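Home Contents Chapter 2 Glossary Index

Chapter 2. Handing Over Small Parts
Hidayah Ngui and Dindo Ocampo
Sunday, February 17, 2019

A handover is the passage of a part from one holder to another without setting it down. It is the shortest operation treated in this book and accounts for a large share of dropped parts. This chapter covers pieces small enough to be held at the fingertips.
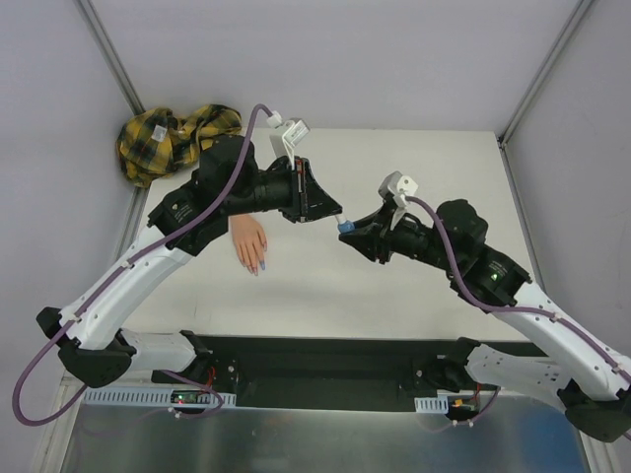
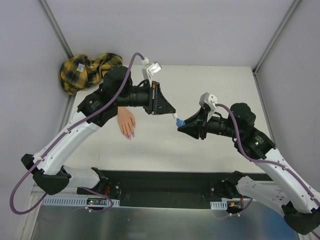 Three terms are used throughout. The giver is the side that holds the part first, the receiver is the side that takes it, and the shared hold is the interval in which both are in contact with it. The length of the shared hold depends mostly on how much of the part is left free for the receiver. A part with two distinct ends is the simplest case. With the small blue-and-white piece, one side has the white stem and the other meets the blue, rounded portion, so neither has to work around the other. A plain bead or a short pin offers no such division, and the two grips must be set at an angle to each other. Stems are treated in Section 2.1, beads and pins in Section 2.2.

The work surface also matters. A flat, light-colored top with nothing stored on it makes a dropped part easier to find. Raised edges keep it from rolling to the floor. Clearance above the surface should be low enough to limit bounce but high enough that neither side touches the top during the exchange.

In the Skinberg bench trials, Sunita Dunleavy logged 3,383 handovers of stemmed and unstemmed parts. Of these, 1,593 used stemmed parts. A trial was recorded as complete when the giver had fully released and the receiver had moved clear. Trials in which the part turned in the grip were kept in the total and marked separately. Readers repeating the trials should use the Ametepe record sheet in Appendix B and enter the shared hold in seconds.

2.1 Stemmed Parts

The giver takes the stem close to its free end. The receiver approaches along the axis of the part and closes on the wider portion before the giver opens.

Last updated: March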